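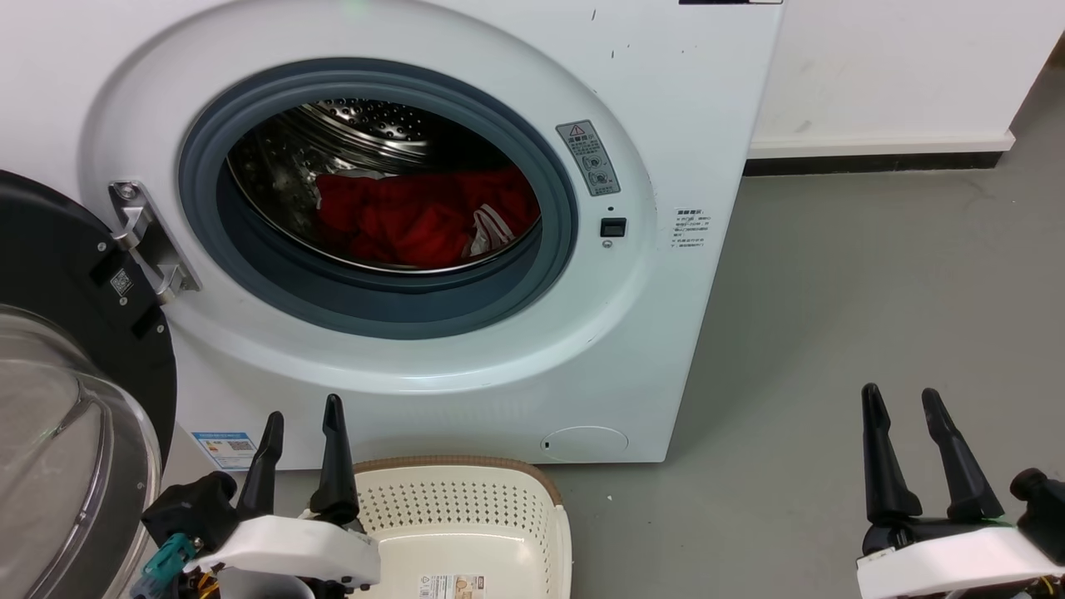 Notebook, laundry station. December, started 9:40

Bralleck two-arm kit, trial unit, second week. Purpose of this entry: unloading, front-loader to basket, before we answer Quiroga on whether we keep the kit or send it back. Guðlaug Overgaard has the quote and wants a yes or no plus reasons.

Setup today. Basket on the floor in front of the machine, between the arms. Door fully open, hinge on the left. Mixed garments in the drum, red ones and a striped white and gray one. Jaws are the stock black ones. Ninik control software, the version that shipped with the kit, no patches.

Home position check first. Left arm came back to the same place each time. Right arm was low on the first homing after power-up and fine from then on. Same thing as last week. Bralleck support says to home twice and discard the first result. Added that to the startup sheet, but it ought to be in their manual, and it should go in the review as a fault.

Reach. The drum opening is a comfortable height for both arms. The back of the drum isn't. With the wrist straight the right arm gets to the rear wall only if the base is moved closer, and then the basket has to shift toward the left arm. The left arm has to work around the open door, so for now it only does the basket side. Written up as a limitation of the cell layout, not charged to the kit.

Gasket. This is still the main problem. When the jaws come out with a large handful the cloth drags over the lower lip and the rubber pulls with it. Current limit on the jaws was at 200 (their units, the manual doesn't say what they are). Dropped it in steps. Lower settings let go of heavy cloth halfway out. Went back to 200 and changed the exit path so it lifts before it retracts. Drag is much less. Cycle is slower.

Wait time between grasp and lift was 1,500 ms by default. Tried shorter. The jaws report closed before they have settled and the lift starts on a half grip. Left it at 1,500.

Grasp selection. Ninik picks the highest point of the pile. Fine for a bundle near the front. On a nearly empty drum it goes for any raised edge, and on small items it closes on the drum wall. We hear it when that happens. No marks on the steel that I could find with a flashlight. Asked Bralleck for a minimum-clearance setting. They say it exists in the paid tier from Grutosari, who do the perception add-on. That wasn't in the quote. Guðlaug, please ask for the price in writing.

Wiring. The connector at the left motor bracket should get a strain relief before anyone runs this unattended. The kit came with none. I can print a clip, but a customer would expect one in the box.

Run, 11:15 to lunch. 18 full unloads, same load put back by hand each time. Notes as they came:
- Early ones clean, nothing left in the drum.
- One sleeve hung over the basket rim and pulled a second garment out on the next pass. Lowered the release point.
- Two stops on jaw overcurrent, both at the gasket, both before the exit path change.
- After the change, no stops. One small item left behind at the back.

Motors warm by touch at the end, right more than left. No thermometer on hand. Bring one.

Opinion so far: hardware is good enough for the price, apart from the homing and the connector. Software is thin. I would keep the kit if the clearance setting comes included, and send it back if it doesn't.

To do
Repeat with towels only.
Move base closer, mark the floor with tape, rerun reach.
Print clip for left connector.
Ask Bralleck what unit the current limit is in.
Exit path file is saved under laundry/exit_lift, please don't overwrite the old one yet.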